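Home | Projects | Reports | Grants | Contact

Davier Repair Sessions: progress report to the Alarcón Fund
August 2, 2025
0 comments | 4 shares

Period covered

This report covers the months from April to the end of July. It sets out what the grant has paid for, what is running late and what we would like to change before the next payment.

Sessions

The repair sessions in Davier have gone ahead as planned, in the ground floor room of the old library. People bring in small household goods, sit with a repairer and take the item home the same day if it can be mended. Lamps, kettles, chairs and children's bikes make up most of the work. Sewing is more popular than we expected and the table for it is usually full by mid-morning.

We cancelled 2 sessions in the period, both when the heating contractor needed the room. We put notices on the door and on the town website, but a few people still made the trip. We now keep a phone list and send a text message the evening before.

The Zosau session has been harder to get going. The hall there is only free in the late afternoon, which does not suit older residents, and the bus back to the outlying streets stops early. We have asked for a morning slot from the autumn and are waiting for a reply.

Equipment

The grant paid for 3 bench vices, a portable appliance tester and a second sewing machine. All are in use. The tester was delivered late and we held back electrical repairs until it came. The overlocker in the original budget has not been bought. The price went up after we applied, and we would like to spend that line on training.

Records

Each repair is now entered in Cliromix, the booking system we moved to in the spring. It has cut down the paperwork, but it does not let us mark an item as partly mended, so those are being logged as open. The supplier says a change is due. Until then our success rate will look lower than it is.
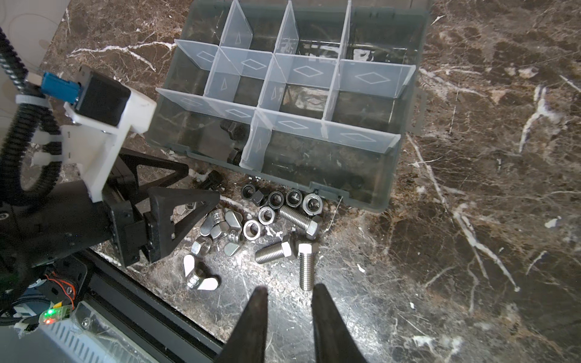 Spare parts were the weakest point in our first report. Screws and bolts came in as donations in jam jars and bags, and repairers lost time hunting for the right size. We are moving to lidded plastic boxes split by clear dividers, with bolts kept apart from other fixings. Filling them is slow: a box can have black hex-head bolts in the front row and the rows behind still to be stocked. We will buy common sizes in bulk and stop taking mixed jars.

Changes requested

We ask the fund to agree 2 changes: moving the overlocker money to electrical safety training, and extending the Zosau trial to the end of the winter. Neither affects the total. Receipts are attached separately.

Share this report | Print | Back to Reports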